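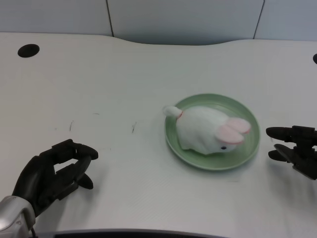 3.2 Materials and setting

Each family was given the same small set of objects: a round green plate with a raised rim, a white plush rabbit, a spoon and a folded cloth. The rabbit is the item to which the children returned most often, and most of this section deals with it.

Figure 2. The plush rabbit on the pale green plate, on a white tabletop. The long ears are folded back and show their pink inner faces.

The rabbit was chosen from 40 soft toys lent by the Hosdale toy library. We wanted a toy that would fit inside the rim of the plate, so that a child could treat it as food, as a guest or as something put away for later. It lies in a crouch and has a rounded, compact body, which meant that children had to choose between the body and the ears when they picked it up. Flanagan and Bech, who ran the home visits, noted early on that younger children nearly always chose the ears.

The plate came from a household range and was picked for its plain colour. In the pilot sessions at Veltham we had used a white plate, and several parents said that the toy was hard to make out against it. Sessions were held at a table – never on the floor – and lasted 50 minutes with one short break.

At the start of a session the rabbit was set on the plate and the child was told only that the things on the table could be used in any way. Adults were asked not to name the toy or suggest a game. Where a child asked what the rabbit was for, the adult repeated the first instruction.

We recorded three kinds of placing: on the plate, beside the plate and under the cloth. A placing was counted once the child's hand had left the toy. Moves in which the rabbit was carried about and not put down were logged separately and are reported in Section 4.3. Egilsson and Bach coded 300 placings independently, and disagreements were settled by Ragnarsson, who had not attended the visits. Most of these concerned toys left half on the rim – a case our first coding sheet did not cover. The sheet was revised in July, and the earlier sessions were coded again.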